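Saving Water and Getting More From Grains and Beans
Kindedgate Home Pages
Posted by Ettore Marino, 2023-05-02

Dry grains and beans store well, cost little and take less water to put on the table than most people use for them. These tips come from cooking them several times a week in a house with a well that runs low every August.

Rinsing

Rinse rice in a bowl, not under a running tap. Cover it with cold water, stir with your hand, pour off and repeat once. Two bowls are enough for most white rice. If the bag says the rice is enriched, skip the rinsing, as it takes off the added vitamins and iron.

Millet and sorghum need one quick rinse in a fine strainer. Quinoa needs more, until the water stops foaming.

Keep a bucket by the sink for plain rinse water and use it on the garden the same day. Left overnight in warm weather it starts to smell.

Soaking beans

Sort beans on a light-colored plate first and take out any stones. Cover them with twice their depth of water and leave them eight hours. In a hot kitchen, soak them in the refrigerator.

Red kidney beans have to be boiled hard for at least 10 minutes before you turn them down. Don't start them raw in a slow cooker. Lentils and split peas don't need soaking at all.

Cooking

Millet takes two parts water to one part grain. Toast it dry in the pot for three or four minutes before the water goes in. Sorghum is slower and wants nearly an hour, or half that in a pressure cooker.

Keep the lid on. A pot with a loose lid can lose a cup of water over an hour, and then the bottom scorches. A folded dish towel under the lid soaks up the steam once the heat is off, but keep the ends away from the burner.

Getting more iron out of a meal

The iron in beans and greens is harder to absorb than the iron in meat. Something with vitamin C at the same meal helps: tomatoes, peppers, a squeeze of lemon. Tea and coffee work the other way, so have them an hour later.

An iron skillet adds a little too, mostly with sour foods like tomato sauce. Don't leave the sauce sitting in it afterward.

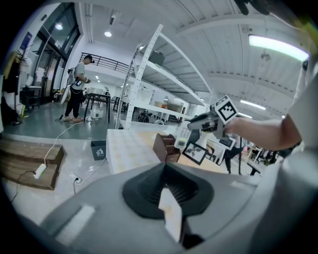
Storing

Use jars with tight lids and write the date on a strip of tape. Whole millet keeps for months in a cool cupboard, but millet flour turns bitter in a few weeks, so buy it in small bags or freeze it. New grain can go in the freezer for four days to deal with weevils. Let it come back to room temperature before you open the bag, or it will pick up damp.

Beans older than two years may never soften. A quarter teaspoon of baking soda in the pot helps with old ones and with hard water.

Cooked beans freeze well in their own liquid. Leave an inch at the top of the container.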